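Picking a middle school - Begay vs Naliris
Parents' Corner > Schools

mapletree_mom
13/10/2020
So we have to put our choices in by March and I keep going back and forth. Begay is five minutes from us and has over 1,000 kids. Naliris has 200 and it's a 30 minute bus ride each way. My daughter is shy and I keep thinking small is better, but she'd be the only one from her class going. Anybody have kids at either?

dadof2inthevalley
Mine are both at Begay. Big, yes, but they split each grade into houses and the kids mostly see the same faces all day. Band is great. Lunch line is awful.

quillandcocoa
I'd go Naliris in a heartbeat! My son barely talked in fifth grade and the teachers there knew his name by the second day (and mine, which was a little scary). The bus is fine, he reads on it. 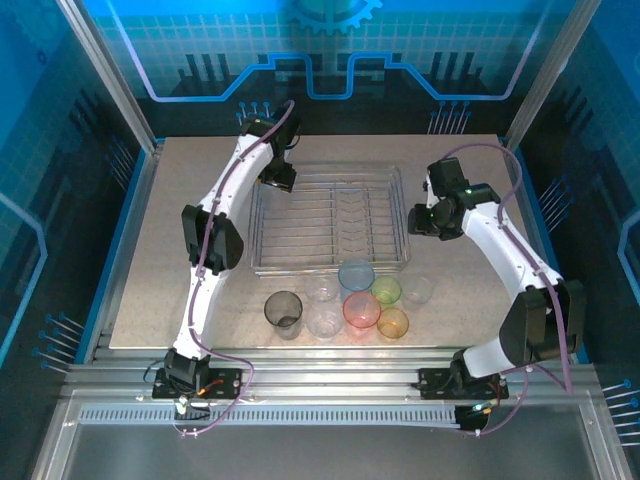
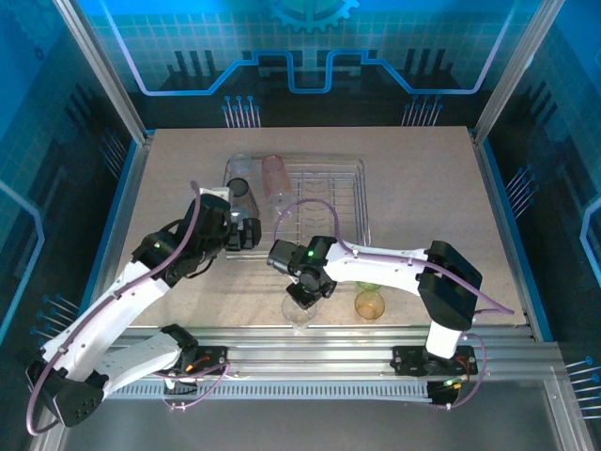 He does miss having a real sports program though, so if she plays anything, ask about that first.

dadof2inthevalley
See, I don't buy the small school thing. If you fall out with 2 kids in a class that size, where do you go? At Begay you just find another table.

quillandcocoa
That happens anywhere. Small means a grown-up notices it.

gakirik_gal
We moved from Naliris to Begay after a year and I don't regret it - math was too slow for my oldest. My younger one would've loved to stay. Depends on the kid. Did you look at the Justard after-school club? It takes kids from both.

mapletree_mom
Oh, I didn't know that about Justard, thank you! She does swim, so I'll call Naliris and ask what they have.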